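Unit 4: Bins, totes and the handling of single items
Course notes, Storage and Packing Practice
Prepared by Karabo Venter. Revised 04/08/2023

4.1 Scope

This unit covers open bins used for holding single items between the shelf and the packing bench. Closed cartons are dealt with in Unit 5. Students should have read the section on labels before the class.

4.2 Wall shape

Bins are made with straight or sloping walls. A straight wall gives the most floor area for a given opening. A sloping wall gives up some of that area, but empty bins nest inside one another and a hand can reach the bottom corners without scraping the knuckles. The store at Mkhize, used for the worked exercise, keeps 641 bins, all with sloping walls. When empty they are nested in stacks of 10.

The slope has one drawback. A round item placed against the wall stands on its base only if the base is clear of the corner curve. If it is not, the item leans and may fall when the bin is moved. Leave a gap of 35 mm between the wall and any item stored upright. 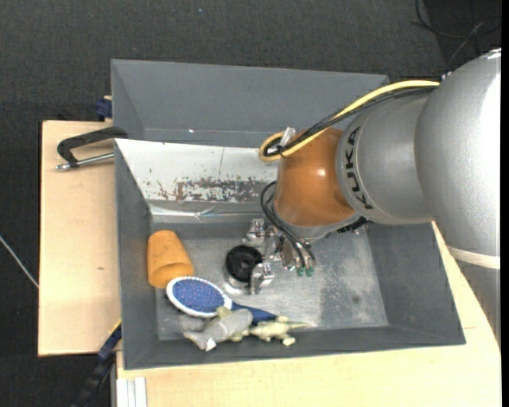

Cylindrical items are stored upright or on their side, and the choice should be made before the bin is filled. Upright storage shows the top of the item and leaves the sides free to be gripped. Side storage suits long items but needs dividers, as the contents will roll. A silvery cylindrical body with a round black top, as in the large grey bin on the work surface, is best recorded by both parts: body first, then top. The recess in the top should be noted as well, as labels do not stick well across a step.

4.3 Wear

The bottom of a bin wears before the walls do. Scuffing alone is not a fault. Reject a bin if:
the bottom rocks on a flat bench
the rim is split
a burr can be felt with a gloved finger

Record rejects on the Pasen sheet, one line per bin — do not group them.

4.4 Exercise

A store receives 2000 cylinders, each to be kept upright. One bin holds 10 with the gap in 4.2 observed. Work out the number of bins needed, then repeat the calculation with one bin in 10 rejected under 4.3. State whether the Mkhize stock is enough in both cases.

Written answers go to Thulani Adams before the September class.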